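Section 4: Fitting the Cup Holder to the Housing

Read this section through once before you start. The steps apply to the Alero holder supplied with all Murelmont housings. If you have the older Promley holder, the bracket is different and you should use the separate sheet packed with it.

What you need

Cup holder
Hex nut and washer
Small screw for the rim
Socket wrench to fit the nut
Small screwdriver
A piece of thick cloth or felt, large enough to go under the whole unit

Before you begin

Clear a flat surface and spread the cloth over it. The housing marks easily, and scratches to the outer band are not covered by the warranty. If the unit is plugged in, unplug it and wait until the indicator goes out.

CAUTION: Do not press the round button while the holder is off. The latch can close on your fingers.

Fitting the holder

1. Lay the housing on the cloth so that you can reach the underside at the left end.

2. Check that the mounting stud is straight and the thread is clean. Wipe off any grit with a dry cloth. Do not oil the thread.

3. Bring the holder up under the housing with the open end toward you. The notch in the rim should face out.

4. Guide the flat black tab into the top of the holder. It goes in at a slight angle. If it will not go in, back the holder off and try again — forcing it can crack the tab at the root.

5. Hook the curved clip over the right side of the rim. You should feel it seat.

6. Drop the washer over the stud, then start the nut by hand. Turn it at least two full turns before you pick up the wrench.

7. Tighten the nut until the holder no longer rocks, then give it another quarter turn and stop.

8. Put in the rim screw and tighten it with the screwdriver. Finger pressure is enough.
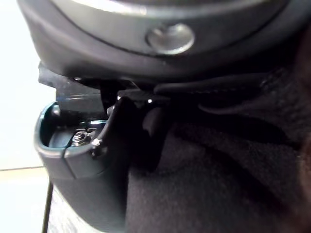

9. Hold the housing steady with one hand and pull down gently on the holder with the other. There should be no movement at the tab. A little give at the clip is normal and will not get worse with use.

10. Lift the unit off the cloth, set it upright and press the button once. It should go in and come back without sticking.

NOTE: A small gap may remain between the clip and the housing. Do not fill it with glue or sealant. The clip has to flex when the holder is loaded.

Removing the holder

Take out the rim screw first, then the nut. Unhook the clip by pushing it away from the rim with your thumb, and lower the holder clear of the tab. Keep the nut and screw together in a bag. Replacements are sold only as a set, part number 289.

Cleaning

Wipe the inside of the holder with a damp cloth and dry the floor around the nut. Avoid kitchen sprays that contain bleach, which dull the finish on the button.

If the holder works loose

Check the nut first. If it is tight and the holder still moves, look at the tab for a crack and at the clip for wear. Order a new tab as part number 109. Housings fitted with the Vestergaard tab take part number 100 instead — the two are not interchangeable.

Section revised Apr 30, 2026. Corrections to Inger Ingvarsson, Product Support.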